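Munditz Community Rooms: progress report, August

The grant has paid for 2 new boilers and rewiring on the ground floor. Spending on paint stands at £1,376 and bookings have reached 106.

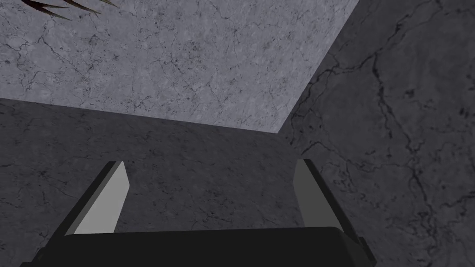
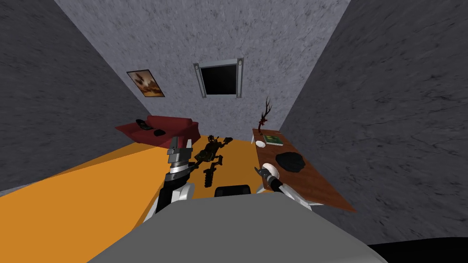 Furniture is the main item left in the budget. Murnham has quoted £300 for used seating. We would like a small sofa with a low back and short armrests, like the red one, for the waiting area. Please confirm by the end of the month.

Digby Katene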